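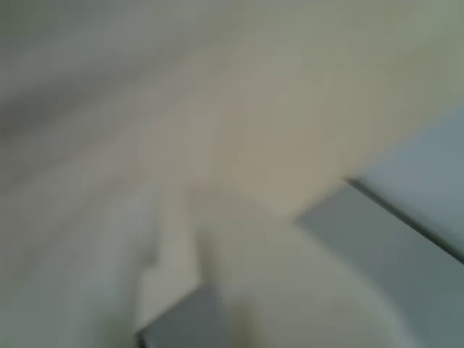 Griveck, 19/10/2020

The edge beveler we kept promising you has made it to the bench, and I've been using it on every strap I can get my hands on! Manaia Katene brought in the first of the Hinds bevelers two weeks back, and between us we've trimmed 73 feet of belt and rein leather with it (plus a few dog collars, which my neighbor was very happy to take).

What I love is how little pressure it needs. Set the heel flat, keep the handle low, and push in one long stroke, and the corner comes away in a single curl. Thick bridle leather cuts best if you dampen the edge with a sponge first and give it ten minutes. On softer sides, leave it dry and strop the blade more often than you think you should. I give mine a dozen passes on green compound between straps.

Size 2 suits most belts. Marilou Mercado uses a smaller one for watch straps and got an edge so round that I asked her to bring it along to the next bench night so everybody can have a feel.

Rhys Lowther is also putting together a short class on burnishing for December, with beeswax, a canvas rag and plenty of elbow grease. There's room for 19 people, and beginners are very welcome. Bring a scrap of veg-tan and an apron you don't mind staining. Names to Rhys, please!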